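Zelari simulation kit: what members need to know before the group order

The group order for the Zelari tabletop arm kit closes at the end of November, and enough people have asked about the simulation package that it gets its own item this issue. Elvia Quintero and Heriberto Tlapale have had a licence on the workshop computer for the past six weeks and put these notes together between them.

First, what is on offer. Zelari sells the arm and the software separately. The arm comes in one size, with a two-finger or a multi-finger gripper, and ships from their warehouse in flat cartons. The software, called Widis, is a simulator. You load an arm, a table and a set of parts, write or record a motion, and run it as many times as you like without wearing out a servo or denting anything. You do not need to own the arm to use Widis, and several members have said they only want the software. That is fine. The group price covers either one.

The group price for a Widis seat is $192 a year, tax included. The arm kit is $1431 with the multi-finger gripper. Both prices depend on us placing a combined order, and Zelari has confirmed in writing that seats can start on different dates if the order goes in together.

Heriberto did the install. It took most of an evening, largely because the download is big and the workshop connection is slow. Once the files were on the machine, setup was a matter of entering the licence key and choosing a folder. The program wants a proper graphics card. It will open on an older laptop, but the view stutters whenever you turn it, and he gave up on his after ten minutes. If you are not sure about your computer, bring it to an open evening and try the trial version before you put your name down.

The scenes are the best part of the package. Widis comes with a library of 64 ready-made ones, sorted by task. Most are small bench jobs: reach for a block, lift a part, bring the gripper down over a board and line it up with something. You can change the table, the backdrop colour, the lighting and the position of the parts, and save the result under your own name. Elvia spent most of her time in the board scenes, where the arm works over a small panel with coloured pieces on it.

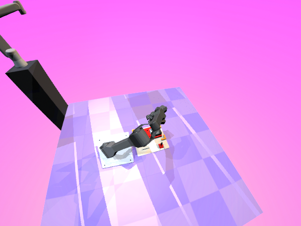

Shadows and reflections can be switched off in the display menu, and on a slower machine you will want to do that. Neither has any effect on the physics. They do matter if you plan to use the simulated camera to train a vision program, as a glossy table gives the software a harder time than a dull one. Elvia found her colour-picking script worked well on the matte table and started making mistakes once she turned the shine back up. She has kept both versions of the scene in the shared folder for anyone who wants to compare.

Contact between parts is handled reasonably well. Blocks sit where they are put and tip when they are pushed off centre. Small parts are less reliable. Anything thinner than a pencil tends to jitter when the fingers close on it, and twice it shot off the table. The fix is to lower the time step in the settings, and the run slows down quite a bit when you do. Zelari's support desk answered our email about this the next morning and said an update is coming, without giving a date.

Writing motions can be done two ways. The first is a panel of sliders, one per joint, with a button to save each pose. This is slow but easy to follow, and the junior group picked it up in one session. The second is Python. The commands are sensible and the manual has a worked sample for each one, though the section on the gripper was clearly translated in a hurry and Heriberto had to guess at two of the settings. His corrected notes are pinned beside the workshop computer.

As a test of repeatability he set up a block lift and ran it 50 times overnight with the block shifted a little each time. The log file recorded every run, with the joint positions and the reason for any failure. It opens in an ordinary spreadsheet. He would have liked a way to replay a failed run from the log directly -- for now you have to copy the starting position across by hand.

We also looked at Ponce, the free alternative a few members already use. It has a larger collection of arms and an active forum. It does not include the Zelari arm, and building a model of it yourself would be a fair bit of work. If you are only after a general introduction to simulation, Ponce will do the job and cost you nothing. If you mean to buy the arm, or expect to use the one the club is ordering, Widis will save you time.

A few practical points. The licence is tied to one computer at a time, and moving it means signing out on the old one first. There is no Mac version. The yearly fee does not renew automatically. Scenes you have saved stay on your computer when the licence runs out, but you cannot open them without a current seat.

The workshop seat will stay in place whatever happens with the group order. It can be booked through the usual sheet at the Sosach Street door, in two-hour blocks. Elvia is there most evenings from 6:30 and is happy to walk people through the board scenes.

To join the order, email Heriberto with your name, whether you want the arm, the software or both, and which gripper. Payment is due when he confirms the final count, and arm kits will be held at the workshop for pickup.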